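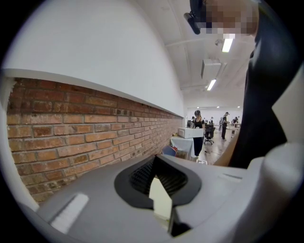
1/ Gripper week, the thread

Okay so I've had two hand-held grippers on my desk since the start of May and people keep asking which one I'd buy, so I'm going to do this as a thread and then I can just link it forever. Posts are short, there are a lot of them, go get a coffee.

Home Explore Notifications Lists Bookmarks Profile More

2/ The two in question: the Asatholm, which is the gray one up top, and the Hitby, which is all black and looks like a hair dryer. Both are the kind you hold in your hand and carry around while you do a task, with a fisheye camera on board. Both were paid for out of our own budget, no freebies, no discount codes.

3/ First thing you notice is weight. The Asatholm is 700 grams on our kitchen scale with the camera in. The Hitby is lighter and I expected to love it for that, but most of its weight is out past your knuckles, so your wrist is doing all the work. By lunchtime I was holding it with both hands like a flashlight in a scary movie.

4/ The Asatholm is a big chunk of a thing. Look how much of the view the housing takes up! I complained about that for a whole day. Then I started cropping it out before training and stopped caring. If you need every pixel near the bottom of the image, though, that's a real mark against it.

5/ What you get in return is a super wide view. Brick wall on one side, ceiling lights, and the tables way down at the back of the room, all in the same shot. For anything where you want the software to figure out where the gripper is from the video alone, that's gold. Bricks are great for tracking, so many corners and edges to grab onto.

6/ Compare the smooth white wall above the bricks. Tracking hates that stuff. When I pointed either camera up at plain wall for more than a couple of seconds, I'd get drift. The Hitby lost its place completely and had to be restarted. The Asatholm wobbled and came back once I swung it down again.

7/ Ceiling lights are the other thing I always test. Fluorescents can give you banding if the shutter speed is wrong. Out of the box the Hitby had stripes rolling through everything. Locked the exposure, stripes gone, but the setting is buried 4 menus deep and it forgets it when you swap batteries. WHY.

8/ The Asatholm does that setting from the phone app and remembers it. Small thing, huge difference at 8:30 in the morning when you're half awake.

Show replies (11)

9/ Now the fingers. I did the same job with both: pick up a sponge, move it to a tray, put it down, repeat until bored. 53 picks each. I dropped the sponge 2 times with the Asatholm and 4 times with the Hitby, and I'll be fair and say one of the Hitby drops was me talking to somebody.

10/ Sponges are easy, so then I did teaspoons. Neither one is good at teaspoons. The Hitby has a slightly pointier tip and got under the handle more often. If your work is cutlery or cable ends or little screws, I'd lean that way and put up with the menus.

11/ Trigger feel is personal, but here goes. Asatholm has a long, soft pull and you can stop it halfway and hold. Hitby is more of a click - it wants to be open or it wants to be shut. My hands are small and the long pull got tiring, so try before you buy if yours are too.

12/ Yara Sabbagh asked in my DMs whether I'd tried either of them together with a head camera. Yes! The combo is good and I'd do it again. The head view tells you what the person was looking at, the gripper view tells you what the fingers were doing, and lining the two up is the annoying part.

13/ For lining them up I tried the Kimevdale sync box first. It works fine, but it needs a cable to each device and I am a person who walks into chairs. Gave up on it after one afternoon.

14/ Then I went low tech: clap in front of both cameras at the start and at the end, find the clap in both recordings, done. If the gap between claps doesn't match in the two files, one of the cameras dropped frames and you throw the take away. I've used this for years and I'm not embarrassed.

15/ One warning if you wear a head camera and also hold the gripper close to your chest: you end up in your own fisheye a lot. Wide lens, short arms. Wear something dark and plain and keep your elbows out a bit when you move. Blur faces before you share anything, your own and everybody in the background too. A lens that wide picks up people clear across the room.

16/ Controllers! I nearly forgot. If you're going to play the recordings back on an arm, the Paredes controller took the Asatholm files with no converting. For the Hitby I had to write a little script to flip one axis, and I got it wrong the first time, so the arm very politely reached away from the tray. Happy to share the script, it's ugly.

17/ Playback on the arm was smoother with the Asatholm data in general. I think that's the tracking more than the gripper itself, but I haven't separated the two so don't quote me.

18/ Battery: the Hitby wins, no contest. I could go all morning on one. With the Asatholm I got in the habit of swapping at every coffee break so it wouldn't die in the middle of a take.

19/ Cleaning: wipe the lens more than you think you need to. A thumbprint on a fisheye just makes everything look a little foggy and you won't catch it until you're at your desk going through files. Ask me about the day I lost to a thumbprint.

20/ So which one? For whole-room stuff, big soft objects, long takes where you move around a lot, I'd buy the Asatholm and a spare battery. For close-up fiddly work at one table, the Hitby, and tape a note to it about the exposure setting. I'm keeping the gray one on my desk and the Hitby is going to the bench by the window.

21/ Still to try: rubbery fingertips on both, and gloves. A few of you swear by the thin knit kind for the trigger hand. If you've got a brand you like, drop it in the replies, and tell me your hand size too or it's no use to me!

86 replies 140 reposts 912 likes

Last updated in May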